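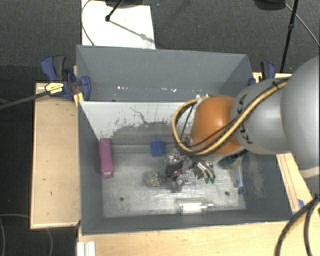
Search this site
Enter keywords
All Enthorpe courses

Storage and Handling of Small Goods
Handout 3: Open bins, their surfaces and what goes in them
Course tutor: Gertraud Ammann
Revised 16/09/2021

This handout goes with the third session. Please read it before the practical and bring it with you, as the inspection sheet refers to the headings below.

1. What we mean by an open bin

An open bin is a container with a floor, four walls and no lid, used for holding loose items until they are picked. It may stand alone or be fixed into a bench or frame. In this course we leave out stacking crates with hinged lids and anything on wheels. Those come up in Handout 5.

The terms used on the sheet are floor, side wall, back wall and rim. "Front" is the side the picker works from. Use these words in your own notes too. Last January half the group wrote "end" for two different walls and the sheets could not be compared.

2. Floors

Metal floors are hard and stand up well to dropped items, but they mark. Scratches and streaks build up wherever goods are slid instead of lifted. Light scratching is cosmetic. Record it once and do not repeat it at each inspection unless it has changed.

A scratched metal floor also reflects unevenly. Under a strong overhead lamp, small shiny goods can be hard to find against it. Move the lamp before you think about replacing the floor.

Some floors have round holes in them. Do not cover these with tape. If an item is small enough to drop through a hole, it does not belong in that bin. Check the smallest item against the hole before filling, and write the result in column 2.

3. Walls

Walls usually wear sooner than floors. The places to look at are the lower part of the back wall and the inner faces of the sides, where boxes are pushed up against them. On a pale coated panel the wear shows as scuffs first, then as grey patches with ragged edges where the surface has gone. Record:

- which wall
- upper or lower part
- scuffed, or worn through
- any single long scratch, with its direction

Run a gloved finger over worn patches. A rough edge will catch on card and film wrapping. Wear you can see but not feel is marked S. Wear you can feel is marked R, and the bin is taken out of use for wrapped goods.

4. Placing goods

Long narrow boxes may be stood against a side wall if they stay up without help. They take less floor that way, but they can slip when something next to them is moved. Lay them flat if the bin is going to be shifted.

Small blocks should be kept a little way off the back wall. Pushed tight into a corner they are awkward to get hold of, whatever method of picking is used.

Mixed bins are acceptable for short runs. Keep the colours and shapes as different as you can. Heavy items go in first and nothing is placed on top of a thin-walled box.

5. Cleaning

Empty the bin fully. Brush from the back wall towards the front, then wipe with a damp cloth. No scouring pads on coated panels. For label residue we use the Tovimar cleaner kept in the cupboard, 400 ml bottle, and a dry cloth afterwards.

For the practical

Work in pairs. Each pair inspects 2 bins and swaps sheets with the pair beside them. Rupert Berchtold will be in the workshop for anything about the benches. Sheets go in the Koller folder by the door before you leave.

Comments (3)

Nadja Haslinger
Is the R mark for side walls as well, or only the back? The sheet has one box for both.

Gertraud Ammann
Both. Write the wall next to the letter.

Damian Hämmerli
Section 4 says lay long boxes flat if the bin is shifted. We have been leaving ours standing at Sillitz and wedging them with foam. Seems to do the job but I will try it flat.

Enthorpe Short Courses | Contact the course office | © 2021 | Back to top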